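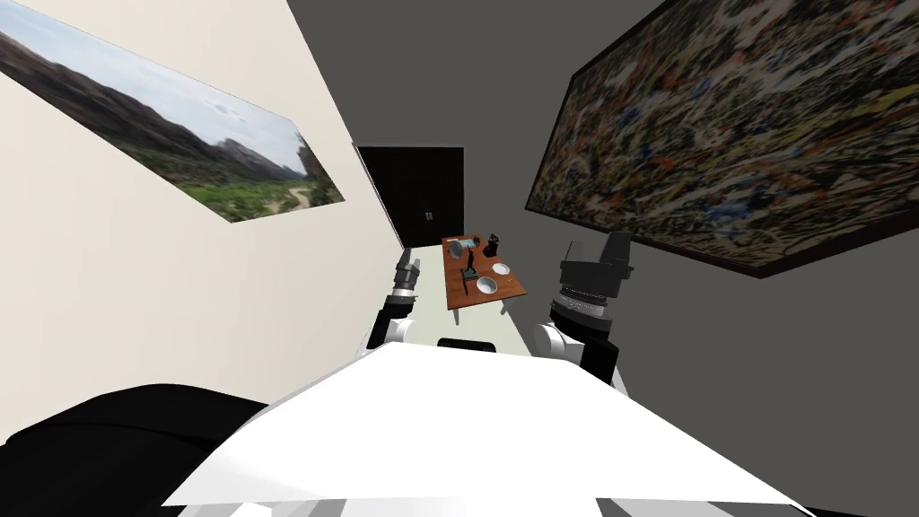 Ottavio Morelli on Malla, slide projectors and a pavilion that never got its roof

Caught Ottavio Morelli between two meetings, coat still on. His book on the Malla pavilion is out in November and he has already gone off the title. "Ask me about anything else," he says. So we start with the carpets.

The pavilion went up at the Trolau trade fair in 1961, a national showcase on a tiny budget. Krum Matić drew it in a hurry - steel poles, canvas, a floor laid with borrowed carpets. The roof was meant to be glass. It never came.

"People write about it as if the open sky was a big idea," Morelli says. "There's a letter. The glass was stuck at a border. Matić was furious, he wanted his roof."

The letter is one of 1034 items in the Georgiou papers, which Morelli read over two winters. Bills mostly. Also 721 slides, shown in the pavilion on a loop, kitchens and motorways and children at the dentist. He had expected propaganda.

"Well, it is propaganda. But it's odd propaganda. Who puts in the dentist? I asked everybody. One woman who worked the projectors told me they were short of pictures and her brother had a camera."

She also told him the visitors came for the chairs. It was hot, the fair was huge, and Malla had almost 300 seats.

Does that spoil the story? He shrugs. "Exhibition history is too fond of the architect. I wanted the electrician in there, and the people sitting down. What did they look at? Some of them were asleep, we have photos."

Matić himself is harder to pin down. He built a bus station afterwards, then furniture, then seems to have stopped. Morelli thinks he was bitter about Trolau and says so in chapter 2, which the family did not like. "They wrote me a very polite email. I've kept teh chapter."

Next is something shorter, on fair catalogues and who wrote them. Sedard will publish it if he finishes, and he's late allready. He looks at his phone. Meeting's moved up. He takes the biscuit with him.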